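Bastow 4 for Android

I've been running Bastow on my phone since May and I'm still finding little things to like about it. It's a messaging app from Grevum, it does group chats, voice notes and calls, and (hooray!) the log out button is right there on the first settings screen. Two taps and you're out.

You get 3,000 saved messages on the free plan, which has been plenty for me, and you can be signed in on four devices at once. I use three: phone, tablet and the old laptop in the kitchen.
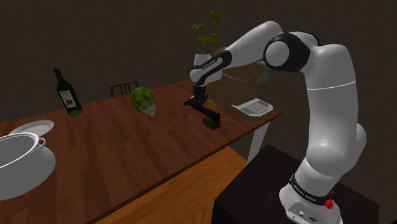 Rengifo wrote in to say the muted chats still buzz after an update, and that turning notifications off and on again inside the app sorted it. Worth a try if yours does the same!

Backups go to Drutemden, so you'll need a login there too. Set it up before you change phones – I didn't, and lost a lovely long chat with my sister.

Needs: Android 9 or later, 2 GB of memory
Price: free, or paid if you want bigger backups
Languages: English, Welsh, French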